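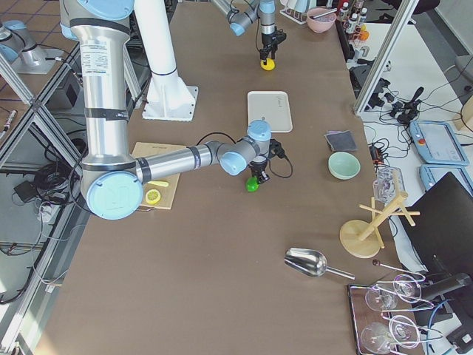
Slide 2: Why a sour beer needs salt

Good evening, and thank you to Līga Pärn for the invitation. Tonight I speak about gose, the salty wheat beer.

Say the name slowly: GO-zuh. Let the room repeat it.

Slide 3: My first batch

I made 20 liters at home in January. Too much salt. Rasmus Bite drank one glass and asked for water. Tell this short, do not stay on it.

Slide 4: Souring in the kettle

Lactic bacteria go in before the boil. Keep it warm, close the lid, taste each morning with a clean spoon. When it is sour enough, boil it to stop the bacteria.

Slide 5: Coriander and salt

Crush the seed, do not grind it to powder. Both go in for the last minutes of the boil. Use salt without iodine.

(Pour the Rerley now. Small glasses, it must be enough for all tables.)

Slide 6: What to eat with it

Grilled fish, soft goat cheese, fried potatoes. Ask Uthai about his green papaya salad.

Questions, then the second pour.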